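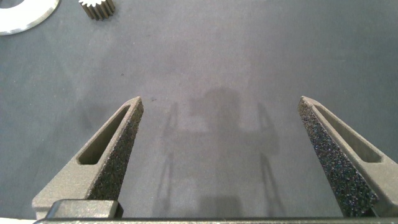

Fingers open over the mat, pads on. Ring and gear up in the corner.

CELL NOTES: new pads on the Drirno cell

Quick one this month, I have a line to get back to.

Those of you on the early side will know the small parts cell was dropping gears again in February. Not every cycle. Just enough to be annoying. It would pick the gear fine, lift, swing over, and somewhere on the way the gear would rotate in the grip and land crooked. Fault log had 113 of them before we called it and pulled the fingers.

Cause was boring. Pads worn smooth at the tips, the last bit where all the picking happens. Further down they looked like new, so anybody glancing in through the guard would say they were fine. I said they were fine. Twice.

So, what got done:

Old pads off. Heat gun on low, then a plastic scraper. Please no blades on the finger bodies, there is already one gouge on the spare set and I know how it got there. Wiped down with alcohol, left alone over lunch.

New pads are the coarse black stuff from Memon, cut full length, tip to base on the inner face. Pressed in the vise between two bits of scrap for an hour. Don't rush this. Last time we gave it ten minutes and one pad crept down the finger by the end of the shift.

Fingers back on, bolts snugged, then close slow and check that the tips meet. They didn't the first time. Left one was sitting a hair proud, so off again, clean the seat (grit in it, of course), back on. Fine after that.

Then re-zero. The new pads are thicker than what came off so the old closed position is wrong and the gripper will think it is holding somthing when it isn't. Menu 7 on the pendant, close on nothing, save. If you skip the save it goes back to the old number at the next power up and you will be standing there wondering.

Wrist camera check last. Open wide, look at the mat, make sure both tips are in view and about level with each other. Lighting is soft enough now that the gripper's shadow is just a blur on the mat and the part finder leaves it alone. Fouzia Baloch moved the lamp for that back in the winter and it has stayed put, so please keep it where it is. If you must move it, tell her first.

There's a dark speck on the mat left of center. It's tiny. Finder ignores it, but wipe the mat anyway at start of shift, specks turn into crumbs.

Ran 500 picks on the gear after that, no drops. Then the ring, which is flat and a pain to get under at the best of times. That one went okay but slower, I had to bring the approach height down a touch. The ring program is saved as Jedilum 2366, use that and not the older one with the same name and no number. I will delete the old one when I get a minute.

Going forward pads get looked at every 500 hours, fingers off, tips under the lamp. Not through the guard. Sheet is on the side of the cabinet, initial it when you've done it.

Spares: one full set of fingers in the gray drawer, pads not fitted yet. Enough pad stock for two more changes. I've asked for more to go on the Fonidholm order but no date back yet, so dont cut practice pieces out of it.

Questions, find me or Fouzia before 2:30. After that we're both over on packing.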